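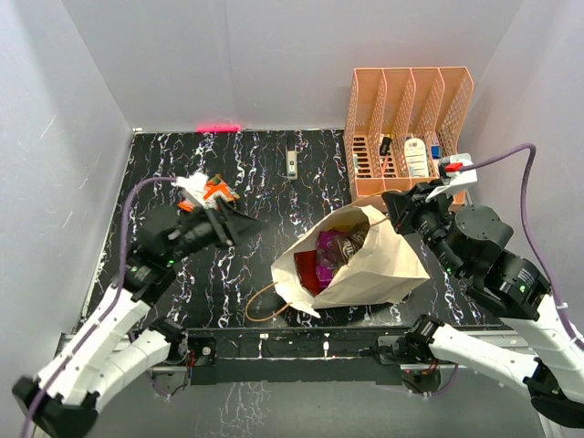
**Luvstead House, snack and packing meeting**
May 17, 2019, in the upstairs room
Present: Katalin Tóth (chair), Alaric Tran (notes), Mellor, and four of the Camov crew

Katalin welcomed everyone and thanked Mellor for the coffee, which was very good and came with a second pot (bless you, Mellor!). The notes from last time were read and agreed, with one spelling fixed.

**Paper bags for the walk**

We had a long and friendly talk about what goes in the bags. Last year the snacks went in first and got squashed under the apples, so it was agreed that wrapped snacks go on top, and that the bag gets one fold and no tape. Mellor would still like a sticker on the fold — we said we would look at prices before saying yes.

Alaric reported that the order from Jurumon came to 778 bags, enough for the walk and for the school picnic after it. The smaller size was sold out, so these are a bit roomier than we are used to.

**Wrappers**

Katalin asked, very kindly, that crumpled wrappers not be left on the work table at the end of an evening. There was general agreement and a little blushing. A second bin will go by the door, and Alaric will bring one from home until we buy our own.

**Packing night**

We need eight people and have the four from Camov so far, so please ask your neighbors. Doors open at 6:30, and supper is soup and bread.

**To do**

- Mellor: sticker prices
- Alaric: bin, and a call to Jurumon about the smaller bags
- Katalin: soup, and the sign-up sheet

We closed a little after nine.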